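Residents' Newsletter, July
Water softener settings at Vernatgate
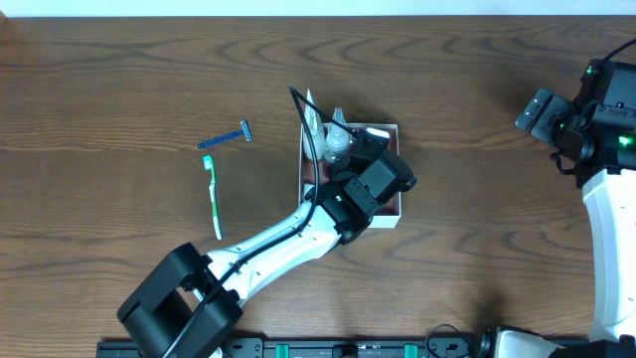 The two softeners serving the Vernatgate building were reset last month after complaints about white scale on faucets and showerheads. The units had been regenerating on a fixed timer, every third night, regardless of how much water had gone through them. On weeks with heavy use the resin was exhausted well before the next cycle, and hard water passed straight into the supply.

Both units now regenerate by metered volume. Incoming hardness was measured at 300 parts per million as calcium carbonate. The blending valve is set to deliver 60 at the tap. It could be set lower, but fully softened water is more aggressive toward the older copper risers on the Bolness side, and a small amount of remaining hardness is preferred there.

Salt use will go up. At the old settings the building went through roughly 200 pounds a month. Valbona Golob, who handles the plant room, is logging the new figure and will report it once there are three full months of readings. Deliveries from Cluvden stay on the same schedule for now.

A few points for individual apartments:

Existing scale will not disappear on its own. Soak showerheads and faucet aerators in white vinegar for an hour, then rinse and brush out the holes. Do not use vinegar on natural stone counters or on plated finishes that are already worn through.

Soap and shampoo lather more readily in softer water, so use less. Dishwashers with a built-in softener should be set again to match 60 parts per million – the table is normally near the back of the manual, and some brands list it in grains per gallon. Divide by 17.1 to convert.

The kitchen cold tap is fed from a separate line and is not softened. Kettles will go on collecting scale as before.

Water pressure may drop for a short time while a unit is regenerating. The cycle is set for 2 a.m. and the units do not run it at the same time. If pressure is low at any other hour, write it in the book by the Alaoui entrance with your apartment number and the time. The plant room will be closed on Saturday for a brine tank cleaning; supply to the apartments is not affected.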